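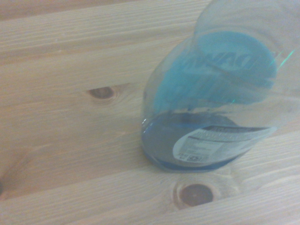 Getting the last of the dish soap out of the bottle

Concentrated dish soap clings to the walls of its container. When the level drops to a thin layer at the base, the pump-and-squeeze method delivers mostly air, and the bottle tends to be thrown out early. The procedure below recovers most of what remains.

Draining

Close the cap and stand the bottle on its head in a mug or a wide jar. Leave it overnight at room temperature. Cold soap moves slowly, so a bottle kept in a garage or under a drafty sink should come indoors first. A flip cap is not a reliable seal under load. Put a saucer beneath the mug if the surface is bare wood.

In the morning, hold the new bottle upright with its cap off, set the neck of the old one over it, and let gravity do the transfer. Combine only soaps of the same product. Different formulas can thin or turn stringy when mixed.

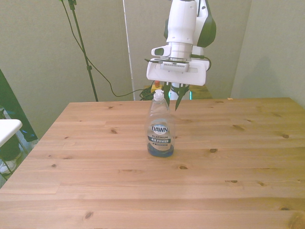 A clear bottle makes the level easy to check. With an opaque one, go by weight or tilt it and listen.

Rinsing

What is left after draining is a film on the walls. Add 3 tablespoons of warm water, close the cap, and roll the bottle on its side for a minute. Shaking produces foam and slows everything down. Pour the result directly into the sink or a soaking pan and use it the same day. Diluted soap does not keep well, and should not be stored for later.

For a spray bottle used on counters, 500 ml of water and a teaspoon of undiluted soap is sufficient. More leaves streaks. Write the contents on the outside and discard after 7 days.

Pine tabletops

Soap left on unsealed or lightly oiled pine lifts the finish and leaves a dull ring. Wipe drips with a damp cloth, then a dry one, working along the grain. Check the seams between boards, where residue collects and later attracts dirt.

Notes compiled by Ekow Kpodo. Last revised in October.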